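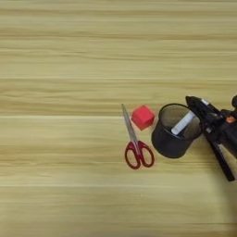 Home Log Parts Contact

2/26/24 - Skodton bench notes
3 min read

Second night on the arm since I moved it over to the wood table at Skodton, and I'm a lot happier with it than I was in November (when it mostly knocked things on the floor). I reprinted the finger mounts, rerouted the wrist cable, and swapped the old supply for the Dillik one, so at least it isn't browning out every time the elbow lifts!

The job I've set it is dumb and simple: get a finger past the rim of the pen cup without shoving the cup across the table. I leave the scissors and the little red cube next to it on purpose so the planner has something to stay clear of. Dillik supply is set a hair high, remind me to turn it down before anybody borrows it.

We use cookies to remember your settings. Accept / Manage

Settings for now, so I don't lose them again: speed at 66 percent, approach delay 560 ms. Anything quicker and the wrist overshoots and then hunts back and forth like it's looking for its keys. I tried the Atinga smoothing filter too. It helps on the long moves but makes the last bit of the reach mushy, so I've got it switched off for the approach and on for everything else. Ugly, but fine for tonight. 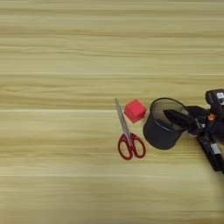
Finger over the rim of the mesh cup, cube and scissors off to the left.

The cup is a pain for the depth side of things, I think. Fine black mesh, black finger, and the software can't seem to decide where the wall is. Might wrap a strip of masking tape around the rim and see if the numbers calm down. If that does it I'll look for a plain solid cup and stop fighting.

Still to do: shorten the fingers by almost 2 mm, check the wrist screws (one was loose last time, put threadlock on it), and copy the Grinier config over to the shared drive. If you use the arm before I'm back, please home it first and don't save over my profile, I only have the one copy and it took me forever. Next try is the same cup turned a bit, then moved closer to the base, where the elbow gets cramped.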